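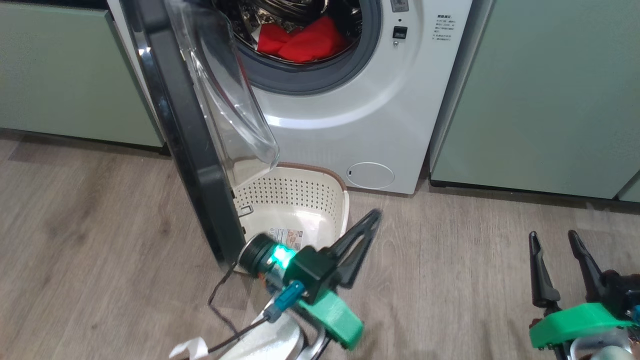 Keeping Clothes Longer
Speaker notes, Arley Neighbourhood Centre, 31/03/2026

Slide 1. Welcome

Wait until the people at the back have a chair. The room at Ranasinghe Hall has an echo, so speak slowly and do not stand near the window.

Thank you for coming. I am going to talk for 20 minutes and after that we have time for questions and for the clothes you have brought. Please keep the bags under your chairs for now.

English is my second language and some sewing words I learned very late. If I use a wrong word, please tell me the right one. I will write it down and keep it.

Slide 2. Where I come from in this subject

I worked for many years in the alterations room at Katier. We shortened trousers, we changed zippers, we took in the waist of wedding suits. People came in with a coat they loved and asked us to save it. Sometimes we could. Very often the damage was old, and it had begun as a small thing: one loose thread at the pocket, a button that was hanging, a hem that somebody held with tape.

(Show the grey coat here. Turn it inside out so they can see the lining at the armhole.)

This lining was open only as long as my thumb when the owner first noticed it. She wore it one more winter. After that winter we had to replace the whole sleeve lining, and she paid more than the coat had cost her second-hand.

Slide 3. Where clothes wear out first

Ask the room before changing the slide. Usually somebody says elbows. Elbows are correct, but they are less common than before, now that fewer people work leaning on a desk in a wool sweater.

The places I see most are the inner thigh of jeans, the heel of the sock, the underarm seam and the corner of the back pocket where the phone lives. For children it is the knee, always the knee.

Hold the cloth up to a lamp. If the light comes through in one place more than in the others, the cloth is thin there. This is the best moment to repair it. A thin place can be strengthened from behind with a small patch and nobody will see it from outside. When there is already a hole, the stitches have nothing strong to hold on to, and you must go wider and wider until you find good cloth.

Slide 4. Washing

Keep this part short. People know how to wash clothes and do not enjoy to be taught it by a stranger.

Close the zippers. Open the buttons, because a closed button pulls on its hole when the shirt is turning. Turn jeans and printed shirts inside out. Do not fill the drum so full that you must push with your knee.

New red and dark blue things go alone for the first washes. I have made a whole set of pink pillowcases in my life and we still have them.

Before you carry the laundry to the machine, look at each piece for one second. A hole should be closed before washing. A few loose stitches are enough, and you can do the proper work later when it is clean.
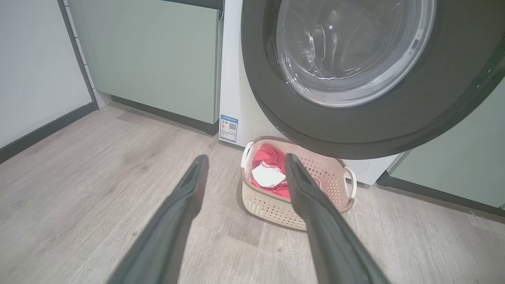

Page 3

Slide 5. What to have at home

You do not need a sewing machine for anything I show today. I keep my things in a biscuit tin:

Needles in a few sizes, with at least one that has a large eye
Thread in black, white, grey and navy
Small sharp scissors that are used for cloth and for nothing else
Pins
A thimble, if you can get used to it
Pieces of old jeans and old shirts for patches

Grey thread is the one people forget. It disappears on many colours, on green, on brown, on faded blue, much better than black does.

A spool of 500 metres will last most families for years. Buy a good one. Cheap thread has small hairs on it, you can see them against the light, and it breaks when you pull the knot.

(Pass the two threads around the room. Ask for them back, last August I lost the good one.)

Slide 6. The three repairs

I chose 3 repairs because they cover most of what comes to our table.

The button. Put a match or a toothpick between the button and the cloth while you sew. When you take it away there is a bit of space, and you wind the thread under the button to make a neck. Without the neck the cloth is squeezed and it tears.

The open seam. Start a little before the opening and finish a little after it. Use backstitch. Go back half a step, forward one step, and do not pull hard. If the cloth makes waves, you have pulled too hard.

The thin place. Cut the patch with round corners. Square corners lift up first. Pin it on the inside, then make rows of small running stitches across it, past the edge of the thin part and into the good cloth.

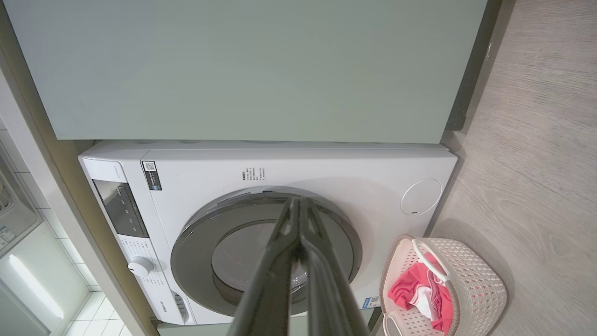
For stretch cloth the rows should stay a little loose. I have seen beautiful darning on leggings that broke the first time the person sat down. Leave a very small loop at the end of each row and the cloth can still move.

Show the sample with the wrong tension next to the right one. If there is time, let somebody from the first row pull on both.

Slide 7. When to stop

Some clothes are finished. If the cloth tears next to your repair each time, the fibre is tired everywhere and more stitches will only cut it. Take off the buttons and the zipper, keep the good parts for patches, and use the rest for cleaning the bicycle.

I was sad about this when I was younger. Now I have a bag of very nice buttons.

Slide 8. Repair table

The Follance repair table is open in the side room after the talk. We can lend needles and scissors. We cannot take leather or down jackets, we do not have the right tools for them.

Please bring clothes that have been washed.

Questions. If somebody asks about moths, say that there is a sheet beside the door, otherwise we will be here until the evening. If somebody asks about invisible mending on suits, explain that it is a separate trade and that I can only do the visible kind.

Switch off the projector before moving the tables. The cable is short.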